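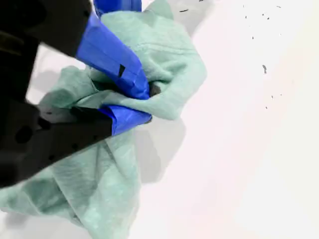
College athletic departments get their money from a short list of places, and this week we look at how the smaller ones divide it up. Ticket sales are the part most students think of first, but at a school like Viltham they pay for very little. Student fees and game guarantees do most of the work. Everyday costs are easy to forget when you read a budget: tape, for one, and towels, laundry, ice and bus fuel. Put these under "operating," not under "equipment."

## Terms for today

- **Guarantee game:** a road game a smaller program plays for a set payment from the host.
- **Operating cost:** money spent and gone within the season.
- **Restricted gift:** a donation that can only be used for what the donor named.

## Case: Viltham and the Dankwa game

Viltham signed to play at Dankwa in August for a guarantee of $238,000. The head coach, Nana Atinga, was in her first season and had asked for 4 more assistants. Athletic director Obaidul Barua approved two and put the rest of the payment toward travel and the training room.

Points to note:

1. The guarantee was paid after the game, so Viltham had to cover the trip up front.
2. The travel party was capped at up to 60 players. Walk-ons stayed home.
3. Dankwa kept all ticket and parking income, which is normal in these contracts.
4. Losing the game did not change the payment. Canceling would have.

Some alumni objected to opening the season on the road against a much larger program. Barua's reply was that the other choice was a higher student fee — and students had already voted one down.

## Reading a contract

Look for the cancellation clause first. In the Staltard contract (handout 7) it is on the last page, and the amount owed is larger than the guarantee itself. Check who picks the officials and who holds the broadcast rights.

## For next time

Read the Ellunus budget and mark each line as fixed or operating. Bring a printed copy. We will start with the scholarship lines — leave those blank if you are unsure.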